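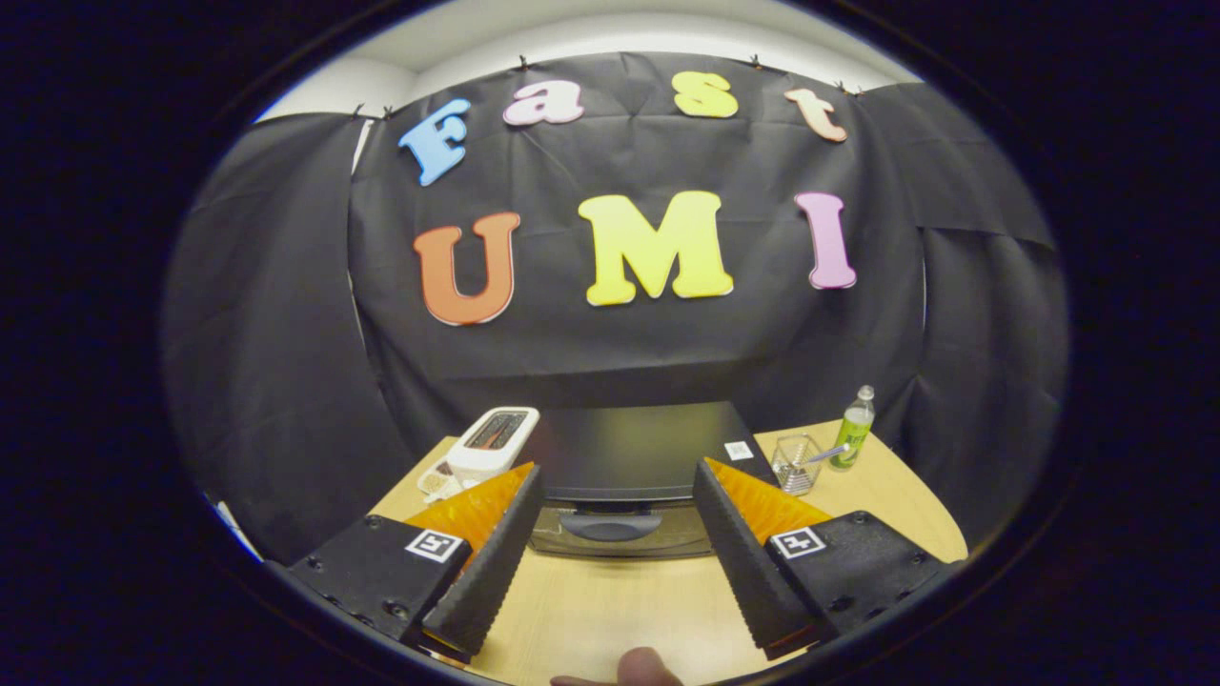
Storing and Reusing Campaign Yard Signs

The Briltenari Civic Office issues this guidance each August to households that display signs for candidates or ballot measures. Questions may be sent to Ursina Sutter, Public Information.

Before placing a sign

Check the town sign rules and measure the setback from the sidewalk. Signs may not stand in the public right of way or be fixed to utility poles. Renters should read the lease before putting a sign in a shared yard or window.

Setting the stakes

Push wire stakes straight down by hand. In hard ground, open 2 pilot holes with a long screwdriver and water the soil the evening before. Do not hammer on the top wire, as it bends easily. Call the utility locating service before driving wooden posts.

Cleaning

Wash plastic signs with dish soap and a soft cloth. Avoid solvents, which can lift the ink. Stand the signs on edge in the shade until dry.

Storage

Pull the stakes and keep them apart from the panels. Lay the panels flat on a shelf, away from the water heater. Tie stakes in bundles and cover the points with a piece of old garden hose.

After the election

Signs must come down within the period stated in the local ordinance. Many campaigns collect them for the next race, and residents should ask before throwing them out. Last season the Bellis Street drop-off received 3936 panels and 119 bundles of stakes. Corrugated plastic is not accepted in curbside bins.

A sign belonging to another household may not be removed, even when it is past the deadline. Report it to Gion Schnyder, Code Enforcement.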